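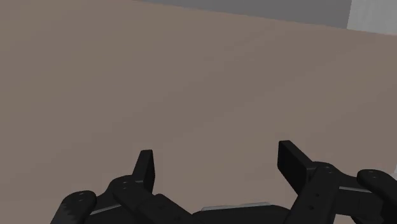
Will there be fewer people at the lot tables once the arm starts in the Urden room?

The tables keep the same number of people through November, and what changes before then is who does which part of the job.

I put that first so that people reading on their phones between trucks get it without scrolling. The rest is longer, sorry, but Chibuzor asked good questions and I would like to answer them properly.

Chibuzor Shehu wrote on 22 August 2025:

> Hi all, I've read the Skaltus notice twice and I still can't tell what my day looks like after the changeover. I've handled estate lots here a long time. If the arm moves the small pieces, who writes the condition notes? I write mine while the thing is in my hand, so the picking up and the writing are one job to me. Also, does somebody get blamed when it chips a saucer? And is the training on our own time?

Chibuzor, thank you for writing to the whole list and not only to me. I suspect plenty of people had the same worries and were waiting for somebody else to bring them up.

On the condition notes: they stay with you, and so does the first handling. Every piece gets picked up and looked over by a person before the arm goes anywhere near it. What the arm takes over is the moving afterward, from the lot table to the packing side, and only for the pieces on the approved list. We sent 900 pieces across in a slow week last winter, and my shoulders remember it well! Nearly all of that was plain carrying, and I would be glad to see it off your hands. 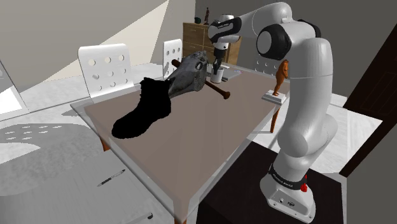
The approved list is short to begin with, and I want it to stay short until the people at the tables say otherwise. Inus has been working through it in simulation with a mixed table, the kind we get from a real house, where nothing matches and you have to reach past one thing to get at another. There are 47 entries on the draft. If you look at it and think a type of piece has no business being there, strike it out and put your initials next to it. I mean that – you don't need to argue the case with me first.

On breakage, I asked Benavides for this in writing and now have it. Anything damaged during an arm move goes on a separate sheet, under the room's name, and doesn't touch anybody's handling record. Please still fill in the sheet, even for a hairline.

Training is paid and on the clock, two sessions each. You'll learn the stop button, how to set out a table so there's room to reach, and how to take over a lot halfway through. My guess is that the setting out will feel strange longest. We all like to crowd a table, me most of all, and I'll have to be nagged.

What I can't answer yet is the evening shift. Skaltus hasn't decided whether the arm runs after seven, and if it does, somebody has to be in the room with it, which changes the rota for the packing side. I'll write again when I hear. Meanwhile the draft list is on the clipboard by the Urden door, with a pencil on a string.

Warmly,
M.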